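4. Puesta a punto de la pinza manual

Este capítulo se aplica a la pinza manual Gerano de dos dedos, en sus versiones con cuerpo blanco. Los ajustes de la estación de carga están en el capítulo 3 y los del programa de registro, en el 6. Revisión del texto: 24 de junio de 2022.

Antes de empezar, compruebe que la pinza está apagada y que el cable de datos está desconectado. La mayor parte de las averías de la placa de los dedos que llegan al taller se deben a conexiones hechas con tensión.

4.1 Herramientas y material

Llave Allen de 2 mm
Destornillador dinamométrico
Paño sin pelusa
Alcohol isopropílico
Bloque de calibración de 50 mm (suministrado)
Pads de repuesto, un par
Fijador de roscas de resistencia media

No utilice fijador de resistencia alta. Para retirar un tornillo pegado con ese producto hay que calentar el brazo, y el brazo se deforma.

4.2 Montaje de los dedos

1. Coloque el cuerpo boca arriba sobre una superficie blanda.

2. Identifique el dedo izquierdo y el derecho. Las marcas I y D están grabadas en la cara interior de la base. Los dos dedos no son intercambiables.

3. Introduzca la base del dedo izquierdo en su alojamiento hasta que haga tope. Si queda holgura, retire el dedo y limpie el alojamiento.

4. Aplique una gota de fijador en cada tornillo de la base y apriételos a mano, en cruz. No les dé todavía el par final.

5. Repita la operación con el dedo derecho.

6. Cierre los dedos despacio con el gatillo. Los pads deben tocarse en toda su superficie. Si sólo se tocan por la punta, afloje los tornillos de la base, corrija el ángulo y vuelva a apretar.

7. Apriete todos los tornillos de la base con el destornillador dinamométrico, al par indicado en la tabla de la tapa posterior.

Nota: los tornillos que recorren el arco del dedo vienen apretados de fábrica y no se tocan durante el montaje. Si alguno se ha aflojado, consulte el apartado 4.6.

PRECAUCIÓN: mantenga los dedos de la otra mano fuera del recorrido mientras acciona el gatillo. El muelle de retorno no tiene limitador de fuerza.

4.3 Sustitución de los pads

Los pads se cambian cuando la superficie está brillante, cuando presentan cortes o al llegar a 200 horas de uso, lo que ocurra antes. Se cambian siempre por pares.

1. Levante el borde del pad por el lado de la punta y tire hacia la base.

2. Elimine los restos de adhesivo con el paño y alcohol. Deje secar.

3. Presente el pad nuevo sin retirar el protector y compruebe que queda alineado con el borde del dedo.

4. Retire el protector, coloque el pad y presione durante un minuto.

5. Deje la pinza cerrada sobre el bloque de calibración durante media hora antes de usarla.

Los pads Jonier de la serie anterior tienen el mismo contorno, pero son más gruesos. Si se montan, hay que repetir la calibración completa y anotarlo en la hoja de la máquina.

4.4 Calibración de la apertura

1. Conecte el cable de datos y encienda la pinza. Espere a que el indicador deje de parpadear.

2. En el programa, abra Dispositivo > Pinza > Apertura.

3. Cierre los dedos por completo, sin forzar, y pulse Cero.

4. Coloque el bloque de calibración entre los pads, por su lado largo. Cierre hasta sujetarlo y pulse Referencia.

5. Abra y cierre la pinza varias veces. Al volver a sujetar el bloque, la lectura debe ser de 50 mm. Si no lo es, vuelva al paso 3.

6. Pulse Guardar. Si sale del menú sin guardar, la pinza conserva los valores anteriores.

4.5 Comprobación en la sala

La comprobación se hace en el lugar donde se va a trabajar, con la iluminación encendida y con los demás equipos en marcha. Una pinza que da buenas lecturas en el banco puede perder la referencia visual cerca de un foco o de una pared lisa.

1. Sujete la pinza por el mango y apunte los dedos hacia una superficie horizontal despejada: una mesa o el asiento de un sofá. Manténgala en el aire, sin apoyar los pads.

2. Compruebe en el visor que se ven los dos dedos completos, desde el arranque del arco hasta el pad, y que están a la misma altura. Si uno aparece más bajo, revise el paso 6 del apartado 4.2. 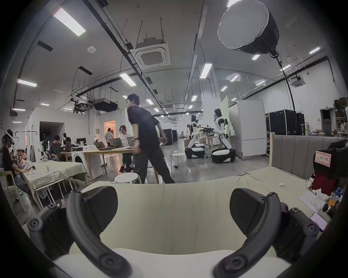
3. Desplace la pinza en horizontal, de izquierda a derecha y de vuelta, sin girar la muñeca. La trayectoria del programa debe cerrarse en el punto de partida.

4. Coja un objeto pequeño y ligero, levántelo y vuelva a dejarlo. La curva de apertura no debe tener escalones.

5. Repita los pasos 3 y 4 con personas pasando por la sala. Si la trayectoria salta, baje la velocidad del movimiento y pruebe de nuevo. Si sigue saltando, haga la calibración de cámara (apartado 6.2).

PRECAUCIÓN: no haga esta comprobación dentro del radio de alcance de un robot en funcionamiento.

4.6 Mantenimiento

Cada día: limpie los pads y el cuerpo con un paño seco. No use alcohol sobre el cuerpo.

Cada semana: pase la llave Allen por los tornillos del arco, sin apretar, para localizar los que giren. Los que giren se retiran, se limpian y se montan con fijador nuevo. Haga después la calibración del apartado 4.4.

Cada año, en diciembre: envíe la pinza a Bollport para la revisión del muelle y del sensor de apertura. Adjunte la hoja de la máquina y retire los pads antes de embalarla.

Si aparece el aviso E2 al encender, la placa no reconoce uno de los dedos. Apague, desconecte el cable, desmonte el dedo indicado y revise los contactos de la base. Si el aviso persiste, no siga utilizando la pinza y solicite una placa de recambio.

El capítulo 5 trata de la sujeción del cable y de la funda de transporte.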